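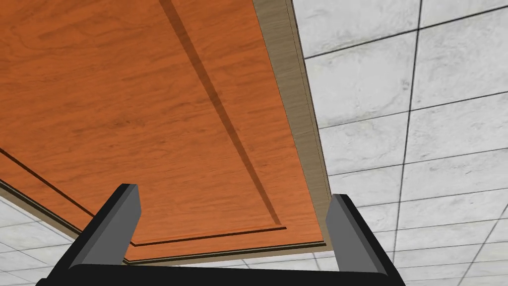 Section 9: Waking up your sourdough starter

So your packet of Wendside dried starter has landed in the mail and you want bread by the weekend. Slow down a little! I rushed my first one and got a brick.

1. Tip the flakes into a clean jar. Mine is an old Grorkier pickle jar that holds 900 ml, so there's plenty of headroom.

2. Pour in 16 grams of lukewarm water and stir until the flakes go soft. A few stubborn bits are fine (they melt away later).

3. Stir in 16 grams of plain flour. You want thick pancake batter.

4. Rest the lid on top. Don't screw it down.

Caution: a tight lid and a lively starter will make a mess of your cupboard. Ask me how I know.

5. Leave it alone until the same time tomorrow, then feed it again with the same amounts. 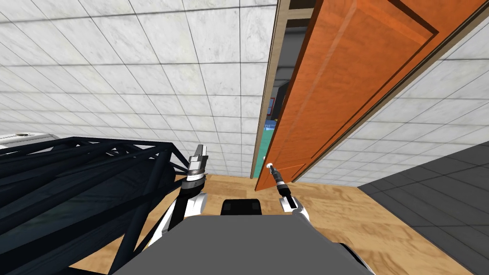
6. Keep feeding daily until it doubles between feeds. Mine took most of a week in February, and my kitchen is chilly, so don't give up on day three when it smells like old socks.

Note: I use Paisan bread flour, but Homa Kiani swears by whole rye for the first couple of feeds, and hers does get going faster than mine.

7. Once it's doubling, build it up to 200 grams. Use what the recipe calls for and put the rest in the fridge.

Note: a fridge starter needs one feed a week. I do mine on Friday, with my coffee.

Caution: pink or orange streaks, or anything fuzzy, means throw the whole lot out and scrub the jar. Gray liquid on top is just hunger. Pour it off and feed as usual.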